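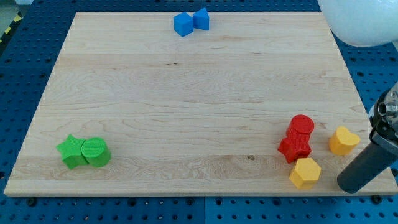
Fig. 1. Color sorting task on the maple board, blocks grouped in pairs.

My placement was at Trullora, in the packing hall where they put together kits of craft parts for schools. I picked it because I wanted to see what happens to a job when an arm moves in next door (and, okay, because I wanted to play with the arm).

The foam blocks are the training task everybody starts on. You get blue, green, red and yellow, and the arm has to bring matching colors together. Sounds easy! The stars were a pain for me, all those points, and I spent most of one November afternoon fussing with grip angles before I moved on to real parts.

The packers used to sort by hand at a long bench and talk all day. Now 2 of them look after the Vimerau cell and the rest do checking and boxing. In my last week the cell sorted 2,525 parts, and the wrist complaints I kept hearing in the break room were mostly about the old bench. So that part is good. But the people at the cell told me they miss the chatting, and one said she feels like she's babysitting.

The other thing is stops. When the arm faults, the packers aren't allowed to reset it themselves, so they call a technician and wait. I think that's the most annoying part of the whole setup, and a short training course would fix a lot of it. I wrote that up for my supervisor, with a sketch for moving the checking table closer to the cell so people can talk again.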